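Call for Participants: Evaluation of the Weketti Hand-Held Gripper Kit

Zundico invites applications from adults who wish to take part in a paid evaluation of the Weketti kit, a pair of hand-held grippers used to record manual tasks for robot training. The evaluation is carried out by the Plevach test office on behalf of the product team. Applications are accepted until Wed 17 October.

Background

The Weketti kit is sold to laboratories and small manufacturers that need recordings of everyday handling work. An operator holds one gripper in each hand and performs a task at a table. The recordings are later used to teach a robot arm to do the same work. No robot arm is needed at the time of recording, and the operator does not need to know how to program one.

Early customers have told us that large objects present few problems. Small parts, hinged lids and shallow containers are harder. The present evaluation is limited to tasks of this kind, and its results will be used to revise the finger pads and the printed operator guide before the March release. 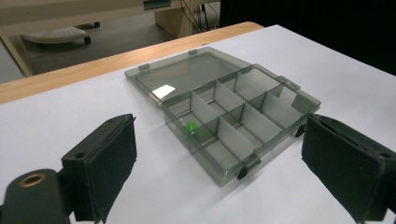
Sessions are held individually. Each participant attends two sessions on separate days, and each session lasts 60 minutes, including a short break. A staff member is present at all times to explain the tasks and to pause the recording on request.

What participants will do

Participants will be asked to use the grippers to open and close compartment boxes, to place small items into a given compartment, and to remove them again. Some tasks require both hands. Others ask the participant to steady the container with one gripper while working with the other. Speed is not scored. We ask only that participants work at a pace they could keep up comfortably and that they tell the staff member when a grip feels awkward.

At the end of each session, participants complete a written questionnaire on comfort, hand fatigue, cable handling and the clarity of the instructions. Written comments are read in full by the product team and are given the same weight as the recordings.

Who may apply

Applicants must be at least 18 years of age and able to follow spoken and written instructions in English. They should have normal or corrected vision and be free of any current injury to the hands, wrists or shoulders. Both left-handed and right-handed applicants are welcome, and we would particularly like to hear from left-handed applicants - they were underrepresented in our previous round.

Experience with robots is not required. Persons employed by Zundico or by a distributor of the Weketti kit are not eligible. Former participants may apply again, provided they have not used the current version of the finger pads.

Setup and conditions of work

1. Sessions take place indoors at the Plevach test office, in the Pawłowska building. The entrance and the test room are both on the ground floor and can be reached without stairs.

2. Participants should wear comfortable clothing with close-fitting sleeves. Rings, bracelets and wristwatches must be removed before the grippers are handed over.

3. The grippers are connected by cable. Participants will be shown how to keep the cables clear of the hands before the first task begins, and should ask for help at any time instead of pulling a cable free.
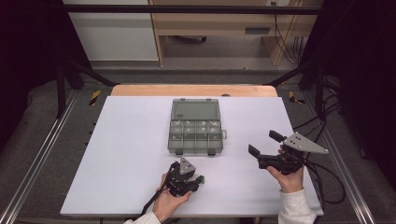

4. The session is recorded on video. Recordings are stored under a participant number, and names are kept in a separate file that is not shared with customers.

5. Participants may stop at any time without giving a reason. Payment for a session that has begun is made in full.

Payment

Participants receive a fixed fee for each session attended, paid by bank transfer after the second session. The amount is stated in the consent form, which is sent to all selected applicants in advance. Local travel costs are refunded on presentation of a ticket or receipt.

How to apply

Please complete the application form available from the Plevach test office or from the Zundico website. The form asks for contact details, preferred hand, and the days on which you are available. A résumé is not needed. In the comments field, please mention any regular work or hobby that involves handling small parts, such as sewing, model building, electronics or fishing tackle. This information is used to balance the groups and does not affect eligibility.

Selected applicants will be contacted by e-mail with a proposed time for the first session. Applicants who are not selected for this round may ask to remain on the contact list for later evaluations.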